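Cleaner hulls, quieter harbours

Annelies Kofler lights up when you ask her about barnacles. "They're brilliant little engineers," she says. "I just don't want them on a ferry!"

Kofler runs the hull trials at Skidari, which looks after 17 passenger boats on lakes and short coastal routes. Growth under the waterline slows a boat down and makes it burn more fuel, and the old answer was a coating that leached copper into the water. For the past two seasons her team has been testing Miltum, a slick coating with no biocide in it at all.

"The first boat came out in December and I ran down the slipway like a child," she says. "There was a bit of slime near the rudder – you could wipe it off with your hand."

Preparation takes up most of her working week. Every old layer has to be smoothed and every bit of dust collected before it reaches the drains, and she'll happily talk about filters for an hour if you let her.
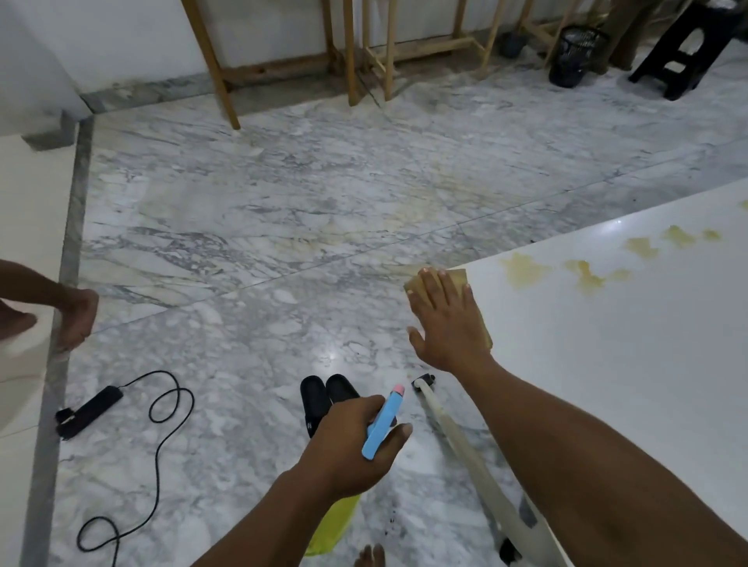
Tapio Kinnunen wondered whether the coating would stand up to winter ice, and said he would want 3 more seasons of figures before repainting a whole fleet. Kofler thinks that's fair. "Ice is the big one. We've got a boat going north with four different test patches on her bow, and I can't wait to see them in spring."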